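Getting Patients to the Clinic: Missed Appointments in a Rural County
Project report, Community Health Practicum
Khang Mạch and Margarida Baptista

Background

The Akbridge clinic is the only primary care office in the north half of the county. It has two nurse practitioners, a visiting physician and a front desk that also handles billing. When we started our practicum there, the office manager asked us to look at missed appointments. She wanted to know why people did not come, and whether a reminder call from a student would change anything.

We kept the project small. The practicum lasted one term, and neither of us had done patient interviews before. Our faculty supervisor suggested that we choose one group of patients and talk to as many of them as we could. We chose adults who had missed a follow-up visit for diabetes or high blood pressure.

Method

The front desk gave us a list of 63 patients who met the description. Staff called them first to ask if they would agree to talk with us. Of these, 52 said yes. The rest either declined or could not be reached.

Interviews were done by phone or in the small office behind the lab. Each one followed the same set of questions: how the patient usually gets to the clinic, whether they remembered the appointment, what got in the way, and what would make the next visit easier. Khang did the interviews with Vietnamese-speaking patients, and Margarida did the ones in Portuguese. We wrote notes by hand and typed them up the same day. No names were kept in the typed notes.

We also rode the county van, which patients call the Plisorari bus after the company that runs it. It leaves from the grocery store in Clullov and stops at the clinic twice a day. The afternoon van goes back before the last appointments are finished.

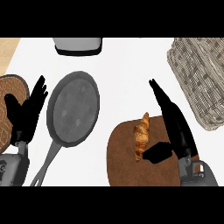 Results

Transportation came up more than any other problem. Many patients share one car with a spouse or grown child who works during clinic hours. Several had tried the van and stopped using it after being left to find their own ride home. One man said he had walked the last part of the way along the highway and would not do it again.

Forgetting was less common than the staff expected. Most patients knew they had an appointment. Some had tried to cancel but got the voicemail, and they were not sure anyone listened to it. We checked with the front desk and learned that messages left over the lunch hour were sometimes not written down until the next day.

Cost was mentioned too, mostly by patients who had an unpaid balance. They thought they would be turned away at the desk. The clinic does not do this, but the wording on the billing letter is easy to read that way. Margarida read the letter aloud in two interviews, and both patients took it to mean they had to pay first.

A smaller group said they felt fine and did not see a reason to come in. This was more common with blood pressure than with diabetes.

Limits of the project

We only talked to people who agreed to talk. The patients we could not reach may have different problems – a disconnected phone is probably a sign of some of them. We also did not test reminder calls, although that was part of the original request. There was not enough time left in the term after the interviews were done.

Suggestions for the clinic

We gave the office manager 3 suggestions. The first is to book patients who use the van in the early afternoon, and to mark this in the chart so the desk does not have to ask every time. The second is to check voicemail after lunch and again before closing. The third is to rewrite the billing letter with a plain sentence at the top saying that patients will be seen even if they owe money.

The clinic has started on the voicemail change. The letter has to go through the billing contractor, Văn, and we were told to expect an answer in November. The manager also asked whether Saturday hours would help. We did not ask patients about this directly, and we recommend adding it to the questions if another student pair continues the project next term.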